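Tabletop

A tabletop is the flat upper part of a table, carried on legs, a pedestal or a trestle. Solid tops are made from boards glued edge to edge. Wood swells and shrinks across the grain with the seasons, so the top is usually held by buttons or slotted screws that let it move - a rigid joint may cause it to split.

Dark finishes were long favored for dining tables.

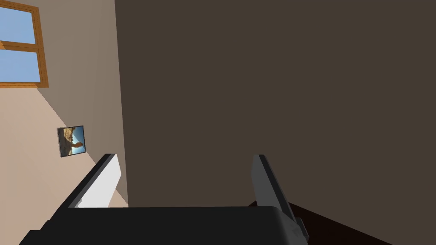 Drop-leaf tops have hinged sections that fold down when the table is not in use.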